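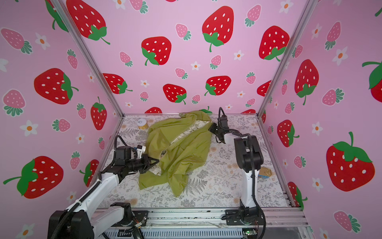

4. Comparar dos juegos de dedos con una prenda arrugada

A estas alturas ya tienes los dos brazos atornillados al raíl, referenciados y hablando con el controlador (si no, vuelve al apartado 3, que yo también me lo salté la primera vez y perdí una tarde entera). Ahora viene lo que a mí más me gusta: poner tela delante de las pinzas y ver qué dedos se llevan mejor con ella.

Voy a comparar los dedos Proker, que son los que uso casi siempre, con los Mittal, que me recomendó Rianne Mertens para telas gruesas. El procedimiento sirve igual para cualquier otra pareja de dedos mientras encajen en la misma muñeca. El programa de ensayo se llama Hulel y lo dejaste instalado en el apartado 2.

4.1 Antes de empezar

Elige una prenda con cuerpo y, si puedes, con forro. Las camisetas finas dan resultados demasiado buenos con cualquier dedo y acabas sin saber nada. Una chaqueta arrugada es otra cosa: hay pliegues dobles, bordes que se esconden y zonas donde la pinza muerde dos capas cuando tú querías una.

Déjala caer en el centro, sin colocarla. Cuesta, ya lo sé, uno siempre tiende a estirarla un poquito para ayudar al robot — ¡no lo hagas!

PRECAUCIÓN: con los motores habilitados no metas las manos en el recinto, ni para un segundo, ni para retirar un hilo. Pulsa la parada, espera a que el panel muestre «Libre» y entonces sí.

4.2 Montar los dedos

1. Pulsa la parada y comprueba en el panel que los dos brazos están en «Libre».

2. Sujeta la muñeca izquierda con una mano y afloja los dos tornillos de los dedos con la otra. Si el brazo se te va hacia abajo, apóyalo en la mesa antes de seguir.

3. Monta el primer juego de dedos en la pinza izquierda y aprieta los tornillos por turnos, un poco cada vez. Cuando aprieto uno hasta el final y luego el otro, los dedos me quedan cruzados.

4. Repite en el brazo derecho con el mismo juego. No mezcles, un juego en cada brazo parece un atajo estupendo y luego no hay forma de separar lo que es del dedo de lo que es del brazo.

5. Mueve a mano cada muñeca de un extremo a otro y mira qué hace el cable. Tiene que quedar un bucle holgado por encima. Si se tensa antes del final del giro, suelta la brida y dale más longitud.

6. En Hulel, abre Pinzas > Cero y cierra los dedos en vacío. Acepta el valor solo cuando se repita dos veces seguidas.

Nota: Masaru Imai prefiere hacer el cero con una hoja de papel entre los dedos. Es más fino, sí, pero entonces hazlo igual con los dos juegos o la comparación no vale.

4.3 Ajustar la fuerza y la apertura

7. Pon la apertura máxima en 123 mm en los dos brazos. Ese valor lo he sacado a base de probar en mi puesto Condel; en otro recinto quizá tengas que bajarlo para no rozar la pared del fondo.

8. En el campo «Límite de cierre» escribe 354. No lleva unidades, es una cifra interna del controlador, y me fastidia tanto como a ti. Por debajo, la tela gruesa se me escurre. Por encima, deja marca en el forro.

9. Guarda el perfil con el nombre del juego de dedos. El mío de Proker lo guardé como «prueba2» y todavía me arrepiento.

PRECAUCIÓN: al cargar un perfil, la pinza puede moverse al instante hasta su nueva apertura. Carga los perfiles con el recinto libre de manos y herramientas.

4.4 Hacer la serie

Trabajo con un brazo que agarra y otro que espera cerca, abierto. El de la izquierda coge un borde y el de la derecha se queda a un lado de la tela hasta que le doy la orden. Se puede hacer con los dos a la vez, y queda más vistoso, pero cuando algo se suelta no sabes a quién echarle la culpa.

10. Lleva el brazo izquierdo a la posición de acercamiento y bájalo hasta el borde de la prenda. Párate en cuanto los dedos tengan tela entre ellos.

11. Cierra. Espera a que Hulel marque «Contacto» antes de mover nada más.

12. Acerca el brazo derecho con la pinza abierta, apuntando a la tela pero sin tocarla.
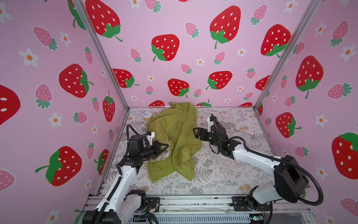

¿Tengo que recalibrar las cámaras cada vez que cambio de dedos?

Basta con recalibrar cuando hayas movido una cámara o su soporte. Si solo cambias los dedos, actualiza su longitud en Pinzas > Geometría y repite el cero; la calibración anterior sigue sirviendo. Ahora bien, si al sacar un tornillo duro le diste un golpe a la muñeca (me ha pasado), recalibra y te quedas tranquilo.

13. Levanta el brazo izquierdo despacio, con la velocidad en 7. Si la prenda se suelta, apunta «suelta» y no repitas el intento.

14. Si aguanta, cierra el derecho sobre el borde que tengas más a mano y separa los dos brazos hasta que Hulel avise de tensión. Detente ahí.

15. Abre las dos pinzas, deja caer la prenda y vuelve al paso 10. Haz 17 intentos con cada juego de dedos.

¿Por qué 17? Porque es lo que me cabe entre dos cafés, y porque Ilari Keskinen hizo sus series con esa cantidad y quería poder comparar las mías con las suyas. Si tienes más paciencia, adelante, pero que sean los mismos para los dos juegos.

4.5 Qué apuntar

Hulel guarda las posiciones y la corriente de cada motor, pero no sabe si el agarre te ha gustado. Eso va a mano. Yo abro una hoja con estas columnas:

Intento
Dedos
Zona del agarre (borde, pliegue, forro)
Capas entre los dedos
Resultado (aguanta, resbala, suelta)
Comentario

La columna de las capas es la que más me ha enseñado. Los Mittal, más anchos, me cogen a menudo dos capas en los pliegues; los Proker entran mejor en un borde suelto, aunque resbalan antes al tensar. Con otra tela puede salirte lo contrario, así que toma esto como lo que me pasó a mí.

Nota: si el forro asoma, apúntalo siempre. Forro y tejido exterior no resbalan igual, y durante una serie completa los metí en el mismo saco.

4.6 Si algo va raro

«Contacto» aparece sin tela entre los dedos: el cero está mal hecho. Vuelve al paso 6.

La pinza se abre a tirones: mira primero el conector de la muñeca. Luego, la brida.

Un brazo se para a mitad de recorrido y el panel dice «Límite»: has acercado demasiado la muñeca a su tope. Retrocede en modo manual y cambia el ángulo de entrada.

Los resultados cambian mucho de un día para otro con la misma prenda: limpia las almohadillas de los dedos con un paño seco. La pelusa se acumula que da gusto.

Cuando termines las dos series, exporta el registro antes de apagar el controlador y deja los brazos en reposo. El cambio de cámaras de muñeca está en el apartado 5.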